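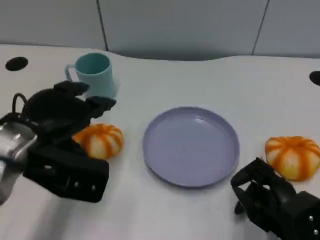 I own exactly one orange thing in September, and by October the whole kitchen has gone over to pumpkins. I can't help it! Every fall I tell my husband we're keeping it simple this year, and then I walk past the window of Liem, our bakery in Undlow, and there they are again, those fat little striped pumpkin shapes, and I've got my wallet out before I've even read the price.

So this year I decided to make a proper thing of it and bake my own. Melur Pasaribu, who ran the Liem ovens before she moved over to teaching, let me come along to her class in Brolton, and I learned more in one morning than I have in years of squinting at recipes.

The dough is nothing scary. It's a soft, milky bun dough, the kind you'd use for dinner rolls, and you split it and color one part orange. I went in expecting to use pumpkin purée for the color (it seemed only right) and Melur let me try it, and what I got was a nice shade of beige. Paste coloring, then, and more than you think, kneaded in before the first rise. She wears gloves. I didn't, and I had orange thumbs at the grocery store for two days.

Getting the stripes is the fun part. You roll the two doughs into thin ropes and lay them side by side, over a ball of plain dough, so they all meet at the top. Then you pinch everything together underneath. Mine looked like beach balls the first time. The trick Melur showed me is to press a groove along every rope with the back of a butter knife and then do it again after the second rise, a bit deeper, because the dough puffs up and forgets what you told it. 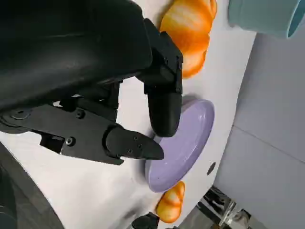

Can you shape the buns the night before?

Shape them, cover them well and put them in the fridge, then let them come back to room temperature and press the grooves again before they go in the oven.

I baked 32 of them for the block party and gave most of the lopsided ones to Arsen Zakharchenko next door, who ate one over the fence and asked when the good batch was coming. Fair enough. The ones at the back of my oven had browned on top, and brown is death to a stripe. Now I lay a sheet of foil over the tray as soon as they've set — loosely, so it doesn't stick — and the cream parts stay pale.

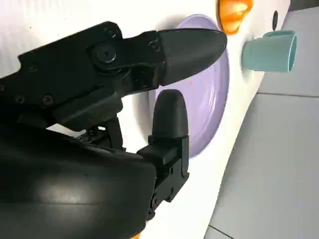
Dishes are where I part ways with every fall table I've ever seen in a catalog. I've done the burlap and the wood slices and the dark brown stoneware, and the food just sinks into it. This year I went completely the other way and I'm in love. A round lavender plate on a bright white table doesn't say harvest to anyone, I know, but all that cool color gives orange somewhere to show off. Prostden, the secondhand place on the Brolton road, has a whole shelf of pastel plastic for pocket change, and it can go in front of a four-year-old without anybody holding their breath. My mother-in-law's good set, meanwhile, was insured for $616 and has been in its box through two house moves.

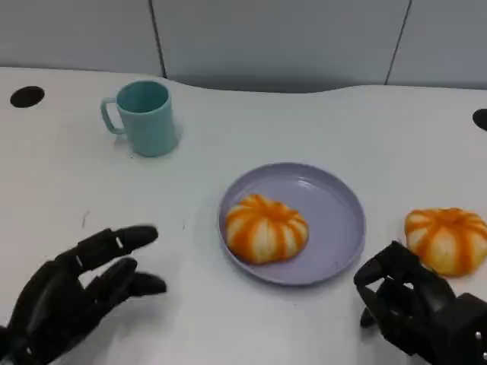 How much to put out is the other thing I've changed my mind on. I used to pile the buns up in a basket, and people would pick one off the top and bring the whole heap down. One to a plate is plenty. I like it sitting off to the left, with the rest of the plate bare for butter or a spoonful of apple jam, and all those orange and cream stripes running up to the middle of the top. A teal mug set back a little on the table is the only other color I'd want near it, with the handle turned out to the left for my fellow left-handers. We never get the handle!

Any buns left by the next morning get split and toasted cut side down in a buttery pan. They lose their shape completely, and the orange goes a bit rusty, and my kids like them better that way. I've got another batch of dough in the fridge right now, and Arsen has already been told they're the good ones.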